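How a Tree Keeps Its Diary
A Young Readers' Page from the Dillia Museum of Natural History

Every tree keeps a record of its own life. It does not use words or numbers. The record is kept inside the trunk, in the wood itself, and scientists have learned how to read it.

How does a tree grow?

A tree grows in two ways. The tips of its branches and roots grow longer, and its trunk grows wider. The widening happens in a very thin layer just under the bark. This layer is called the cambium (say "KAM-bee-um"). The cambium makes new wood on its inner side and new bark on its outer side.

A branch does not move up as the tree gets taller. If you hang a swing from a branch as high as your head, the branch will still be at that height when you are grown up, although you will probably have to duck.

What is a ring?

In places with a warm season and a cold season, a tree does not grow at the same speed all year. In spring there is plenty of water, and the tree makes wood quickly. This early wood is usually pale. Later in the summer growth slows down, and the wood is darker and more tightly packed. In winter the tree rests. One pale band and one dark band together make one ring, and one ring usually stands for one year.

Trees in some hot, rainy parts of the world grow all year long. Their rings may be faint, or there may be no clear rings at all.

What can the rings tell us?

A wide ring often means a good year, with enough rain and sunshine. A narrow ring may mean a dry year, a very cold one, or a year when insects ate the leaves. A black scar may show that a fire passed by and the tree survived.

The study of tree rings is called dendrochronology. It is a long word, made from Greek words for "tree" and "time."

The museum's largest slice of trunk is known as the Milley Oak. Kwan-ho Siu, who looks after the wood collection, has counted 488 rings in it. The five narrowest lie side by side, close to the center – a hard start for a young tree.

Must the tree be cut down?

No. Scientists use a hollow tool called an increment borer. It is turned by hand into the trunk and brings out a thin rod of wood, narrower than a pencil. The rings appear on the rod as small stripes.

Why do boards have wavy lines?

When a log is sawn straight across, the rings look like circles. When it is sawn along its length, the saw cuts through the same rings in a different direction, and they appear as long lines. This pattern is part of what we call the grain.
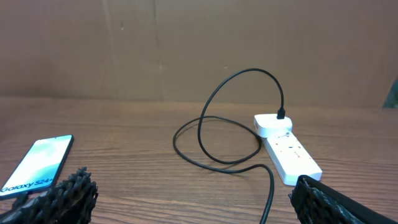
The way a log is turned before sawing also makes a difference. A cut toward the center of the log gives straight, even lines. A cut nearer the outside gives curves, waves and pointed arches. Knots are the places where branches once joined the trunk, and the grain bends around them.

Words to remember

Bark: the outer covering of a tree.
Cambium: the thin layer where new wood and bark are made.
Grain: the pattern and direction of the fibers in wood.

Text by Man-lok Fang, Education Department. Classes may ask to see the Milley Oak when they book a visit to the museum.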